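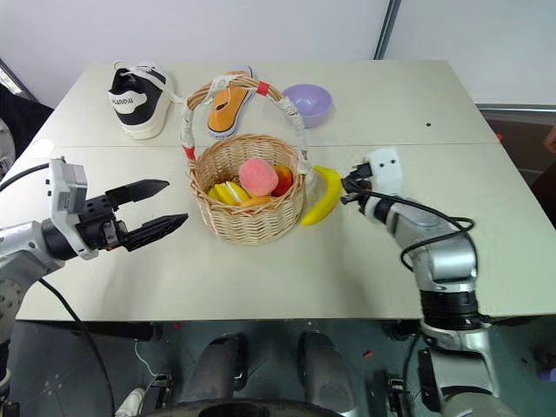
4.2 Baskets that stay in the house

When we set out to learn how families in Salton hold on to their baskets, we expected a fairly short chapter. People buy a basket, we thought, use it until the rim comes undone, and then let it go. The answers that came back were so much fuller than this, and so generously written (a good many ran over onto the back of the form), that we have given them a section of their own.

Of the 2,351 households that returned the survey, 216 agreed to a longer visit, and the visits are where most of what follows comes from. We asked to be shown every basket in the home, and to be told where it came from, what it had held first, and what it held now. The first question was usually easy. Many baskets had come as gifts, often with fruit in them, and a fair number had been borrowed through the Lendeo lending shelf and quietly never gone back. The second and third questions took longer and were a good deal more fun, often with two members of a family remembering the same basket quite differently over coffee.

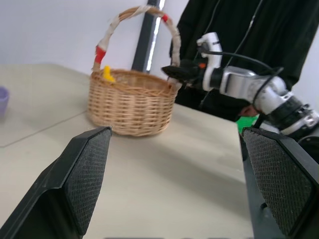 Why do people keep a basket long after its first use is over?

Mostly, by their own account, for the handle and the shape, which make it easy to carry odd things from one room to another, and for the memory of the person who gave it.

We should say a word about trimmed baskets, meaning those with cloth or ribbon added to the weave. They were kept longer than plain ones in nearly every part of town, the one exception being the Flarkley estate, where plain baskets were prized for garden use and the trimmed kind were thought to be a bother to clean. Elsewhere, families told us they felt a decorated basket was "too nice" to put out with the trash, even when they had no clear job for it. Several had been waiting for a job since the June fair, some years back, and were still very fondly spoken of. Figure 3 gives an example of the trimmed type, with a tall handle of the kind that older makers in the Vasić workshop tradition call a church handle.

Figure 3. Round wicker basket in light tan, with an arched handle wrapped in white fabric and small red bands. A sneaker lies on the same table.

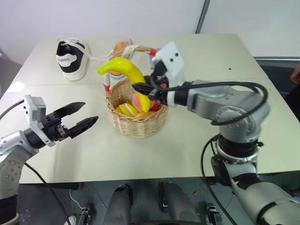 4.3 Lending and returning

Baskets that leave the house follow rather different rules. A basket sent next door with food in it was expected back, but hardly ever empty, and we were told of 22 pairs of neighbors who had kept a single basket moving between them for longer than either side could say.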